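Plomix is an indie-pop band from the harbor town of Plendunen, known for long, friendly concerts and for songs that seem to wander off and come home again. The group began in June as a school dance act and took its name from a misprinted poster, which the members liked too much to correct.

Its first album, Trimunia, was pressed in a run of 1,000 copies and sold out before the tour was over. The second, Rimkutė, is slower and sweeter — many fans still think of it as the one to play on a rainy evening — and it brought in brass and a small choir.

The band's best-loved show took place on 6 March 2016 at the old Plendunen ice hall, where 3,261 people sang along to nearly everything, including the tuning.

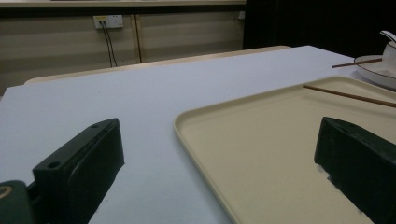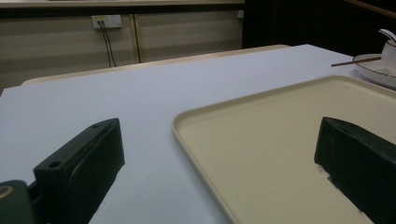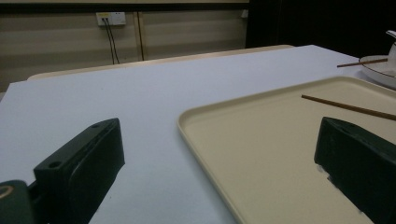
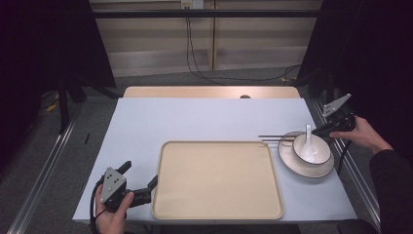

A live recording of that night came out later, with 403 copies on blue vinyl, and it remains the easiest way into the band's music for a newcomer with an hour to spare.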